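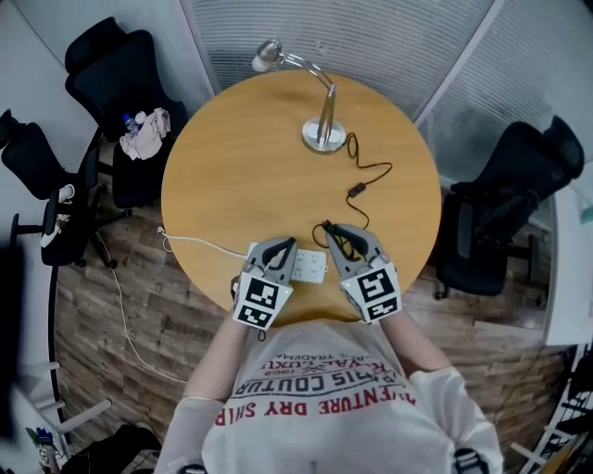 Where should the power strip go when a lamp is used on a table in the middle of the room?

On the tabletop, within reach of the person seated there, with its cord leaving by the side of the table that gets the least foot traffic.

# Unit 2: Lamps, Cords and Power Strips at the Worktable

Home and Workspace Basics, Nellville Adult Learning Center
Handout prepared by Effie Morrison, revised Apr 21, 2023

Read this before the practical. Bring it with you, along with the floor sketch you made in Unit 1.

## Terms

**Power strip.** A row of outlets on one cord. It adds places to plug in. It does not add capacity, and everything on it still draws through one wall outlet.

**Inline switch.** A switch set into the lamp cord. The silver desk lamp on the round table has one, a small black one. Other lamps switch at the base or on the head.

**Load.** The total wattage of everything plugged in and running at the same time.

**Run.** The path a cord takes from the device to the outlet. When we say "shorten the run," we mean move the furniture or the strip, never cut the cord.

## The center-table problem

A desk pushed against a wall is easy. The outlet is behind it and the cords drop out of sight. A round table in the middle of a room has no back, so any cord has to cross open floor to get to it. In our setup a white cord goes from the strip over the table edge and down to the floor. One cord across the floor is what we want. If the lamp and a charger each had their own cord to the wall, there would be two more things to step over.

Chairs on casters are the other part of the problem. Office chairs like the black ones by our table roll easily, and a caster that passes over the same spot every day will wear the insulation. Plank flooring makes it worse, as the chair moves with very little push. Mark on your sketch where each chair travels when someone sits down and gets up. The cord should stay out of those areas.

## Placing the lamp

1. Set the base down first, flat on the table and away from the edge.
2. Turn the head toward the work. Right-handed people usually want the light from the left, and left-handed people from the right.
3. Lay the lamp cord across the tabletop to the strip. Leave a little slack so the lamp can be moved.
4. Keep the inline switch on the table where you can see it. A switch hanging over the edge pulls on the cord.
5. Plug in last, with the switch off.

A metal dome shade gets hot with an older bulb. LED bulbs stay cooler, but check the maximum wattage on the socket label either way.

## Working out the load

Add the watts on each label. If a label gives only amps, multiply by 120.

Worked problem: A student wants to run a desk lamp with an 8-watt bulb and a space heater rated at 2,000 watts from one strip. The strip is marked 15 amps, so its limit is 1,800 watts. The heater alone is over. Even a smaller heater should go directly into the wall – strips are not made for heating appliances.

Gerrit Lambrechts covers wall circuits and breakers in Unit 3. Save those questions for him.

## Clearing up after use

- Switch off the lamp, then unplug it at the strip. Pull on the plug, not the cord.
- Unplug the strip from the wall before you coil its cord.
- Coil loosely. Tight bends near the plug are where most cords fail.
- Take water bottles and cloths with you when you leave. Bottles stay off the table while the strip is on it, capped or not.

## For next time

Redraw your floor sketch with the table in a new position and show the cord run in red. Write two or three sentences on what got better and what got worse. Students who started in September can use their original sketch.

Sketches go in the Unit 2 folder by the door of the Tennant room.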